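Anathi Modise did not believe in the water diviner, and she had told her uncle so twice before the man arrived with his bent wire and a flask of tea.

"He found the one at Sakai's place," said Johannes Ngcobo.

"Sakai's place is next to a river."

Her uncle let that go. He had already paid half the fee, and the dam had been mud since October. The diviner walked up the slope behind the kitchen, slowly, with his elbows tucked in. Anathi followed a few steps behind. She noticed that he kept to the path, where the walking was easy, and that he looked at the reeds a good deal more than he looked at the wire.

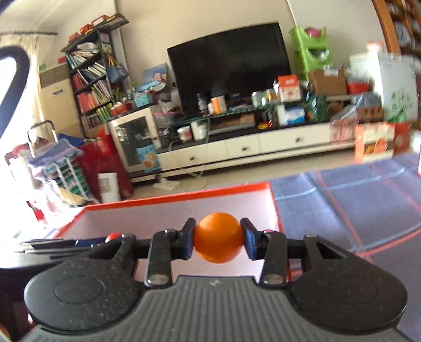 At the old fence the wire dipped. It could have been his wrists. He put a stone on the spot and said 40 metres, sweet water, plenty of it.

"How do you know it's 40?"

"It pulls at 40."

"And what does 30 feel like?"

He unscrewed his flask and gave her the look that priests give to children. Johannes told her to go and see to the goats.

She went, but that evening she came back with a torch and moved the stone. She picked a place five long strides downhill, for no reason at all, and pressed it well into the dirt so that it looked settled.

The drillers came from town with their rig and struck water before lunch. Her uncle shouted and slapped the side of the lorry. The diviner, who had turned up for the other half of his money, stood by the hole with his hat off and looked at the stone, then at the fence.

"Sweet water," he said.

Anathi asked him how deep, and he went to find her uncle.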